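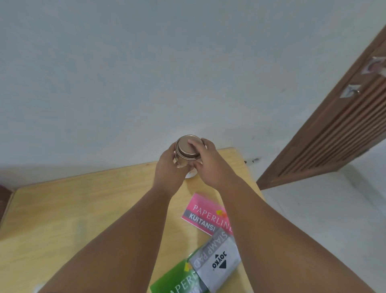 Teaching by hand versus teaching by puppet arm: I've now done enough of both to be annoyed by each, so I thought I'd start a thread. The job is opening and closing small round tins, which a person does without thinking and a robot does as though defusing something. We record people doing it with their own hands, from head height, and then somebody (me) does the same thing through a leader arm with the follower copying. The clip I keep going back to has the gold tin held base up, left hand wrapped round the side, right hand spread over the other side, and the forearms making a big V that takes up a big share of the lower half. I can see the ridges on the bottom beautifully. What I can't see is how hard either hand is squeezing, and that's the only thing I want to know.

So. For those who've trained anything on a two-handed twist, did you get further with bare-hand recordings or with teleop? I have 176 bare-hand clips and 22 teleop ones, and the ratio tells you which I'd sooner spend an afternoon doing.

Flat table, ordinary stationery left on it, nothing bolted down.

— saltmarsh_pete

kettle_drum wrote:

Teleop, every time. Your 22 are worth more than your 176. With teleop the recording is already in the robot's own joints, so whatever you managed to do is by definition something it can do. With bare hands you've got five fingers and a wrist made of witchcraft, and then you ask a two-jaw gripper to take notes.

I spent a whole winter on bare-hand clips at Flelthorpe and what we had at the end was a robot that approached jars with tremendous confidence.

ohm_sweet_ohm wrote:

Strongly disagree with the above. Teleop clips of twisting are mostly clips of a person struggling with teleop. I've watched my own. There's a pause before every contact where I'm plainly thinking "is that it, am I touching it", and the policy learned the pause. It learned the pause better than it learned the twist.

Bare hands give you the proper rhythm. You just need to be sensible about what you take from it. Take the path of the object and let the robot sort out its own fingers.

saltmarsh_pete wrote:

The pause! Yes. Mine does that as well, it hovers beside the tin like a man at a buffet.

Path of the object is fine until the object is round and shiny and looks identical at every angle. I can track where the tin is. I can't tell how far it's turned, and turning is the job.

kettle_drum wrote:

Put a sticker on it.

saltmarsh_pete wrote:

I did put a sticker on it. It learned to look for the sticker.

gantry_goose wrote:

Swap the sticker's place between clips, or use three different ones and leave it off a good third of the time. You want it for your labels and you don't want the policy leaning on it. Or mask it out afterwards, though masking on curved metal is a miserable way to pass an evening.

Also, base up? Is that on purpose? If your demonstrators are turning the whole thing over to get a grip then the lid's at the bottom and your hands are hiding it from a head camera. I'd want at least half the set with the lid facing the camera.

saltmarsh_pete wrote:

Partly on purpose. I told people to handle it however they liked, as I wanted variety. Variety is what I got. There's also a crumpled bit of pale paper or tape pinched between the left hand and the tin in that one, and I've gone back and forth over whether to keep clips like it. A person deals with a scrap of paper in the grip by not noticing. The robot will treat it as a major life event.

gantry_goose wrote:

Keep it. Tag it, but keep it. You'll want that sort of thing later and you won't be able to get people to do it naturally if you ask for it. I once asked someone to "fumble normally" and it was like watching amateur theatre.

Tin_Whistler wrote:

Coming at this from the cheap end. I've got a pair of Rollholm arms on the dining table (I live alone now, draw your own conclusions) and I do kinaesthetic teaching, i.e. I grab hold of the arm and push it about. No leader arm, no headset. For single-arm stuff it's lovely, you feel the contact through the arm and there's no guessing.

For two arms it's hopeless. I need one hand for each and each arm wants two hands. I ended up doing the left arm first, playing it back, and moving the right one live alongside it. Timing was dreadful to begin with but it got there. My version of twisting is one arm holds dead still and the other does all the turning. I notice your people share the work between both hands, or it looks that way to me from the one still, and I wouldn't try to copy that.

ohm_sweet_ohm wrote:

This is sound. Hold with one, turn with the other. Humans counter-rotate because our wrists run out of travel. If your robot's wrist goes right round, why teach it our limitations?

kettle_drum wrote:

Which is an argument against bare-hand clips, I'd like it noted.

ohm_sweet_ohm wrote:

It's an argument for thinking about them for five minutes first.

kettle_drum wrote:

Noted under protest.

saltmarsh_pete wrote:

My wrist doesn't go right round, sadly. It goes most of the way, thinks better of it, and trips a fault. So I do need a regrip, and the regrip is where everything goes wrong. In bare-hand clips the regrip is so quick I get a couple of blurry frames. In teleop it takes me ages and I drop the tin.

Has anyone used the Lorus gloves? Thin ones with pressure pads in the fingertips. I could put them on the demonstrators and get the squeeze at least.

Tin_Whistler wrote:

Tried them at a meet-up. Comfortable. But everyone's clips then have grey gloves in and your robot hasn't got grey gloves, and anyway the hands don't grip the same. Metal tin, smooth glove fabric, people squeeze harder. So you'd be measuring the squeeze of somebody wearing gloves.

gantry_goose wrote:

Seconded, although I'd still do a small batch. Relative pressure is useful even if the absolute numbers are rubbish. When does the force go up, when does it let go. That's your regrip timing right there.

bracket_and_sons wrote:

Joining in from the "just collect more" camp. 176 is nothing. We didn't see a decent twist until we passed 1,000, and before that we'd had long earnest talks about architecture which in hindsight were a way of avoiding the recording room.

kettle_drum wrote:

1,000 of what though? Teleop or hands?

bracket_and_sons wrote:

Hands mostly. Teleop for the last bit. Train on the big pile, then finish on the small one. I'm surprised you two are treating it as a choice.

ohm_sweet_ohm wrote:

I wasn't. Kettle was.

kettle_drum wrote:

I'm treating it as a budget. If Pete has one free afternoon, he should spend it on the leader arm. I'll die on this hill, slowly, with a short pause before contact.

saltmarsh_pete wrote:

Fine, I'll do both and you can all be right. Plan for the rest of November:

More teleop, with the left arm clamped on the tin and not allowed to do anything clever. Regrip recorded as its own little task, starting from a half-turned tin. A small gloved batch. The stickers moving about. Bare-hand clips kept as they are, awkward paper and all, with a note of which way up the tin is.

One more question while you're here. Table clutter. There's always something about in the bare-hand set, in the clip above it's a pink receipt book and a stamp pad box lying under the hands with a green booklet poking out, plus a small white cup or pot standing just beyond. In teleop I've been clearing the table, as I knock everything over. Does that matter?

gantry_goose wrote:

Yes. You're telling it that real work happens on a messy table and robot work happens on a clean one. It'll behave accordingly, i.e. badly, the first time someone leaves a receipt book out. Put the clutter back. Flat things are easy enough, you won't hit a booklet if you're working above it. The upright pot's the one you'll send flying.

Tin_Whistler wrote:

Blu-tack the pot.

bracket_and_sons wrote:

Don't Blu-tack the pot. If it gets knocked, it should fall over. You'll otherwise teach it that pots are part of the building.

Tin_Whistler wrote:

My pots are part of the building and I sleep very well.

ohm_sweet_ohm wrote:

Small thing on operator setup for the teleop. Where do you sit? If you watch the follower directly from the side you're using information that the head camera hasn't got. I made myself drive from the camera feed only and my success rate fell through the floor, but the clips that did work were far more use.

saltmarsh_pete wrote:

I stand next to it and lean. I lean a lot. So you're saying the robot's been learning from someone who can see round the back of the tin.

ohm_sweet_ohm wrote:

I'm afraid so.

kettle_drum wrote:

I'll concede that one, I lean as well. There's a Krajčí write-up where they hang a curtain between the operator and the follower. I thought it was a bit much when I read it. Going to go and look for a curtain.

saltmarsh_pete wrote:

Did a first batch from the feed only, before tea. Five attempts. Dropped it four times, and on the fifth I turned the whole tin very smoothly with the lid still on. Keeping all of them for now, tagged. Gantry, do you want the sticker layout before I start moving them, or shall I just crack on?

gantry_goose wrote:

Crack on, but write down where they were first. I didn't.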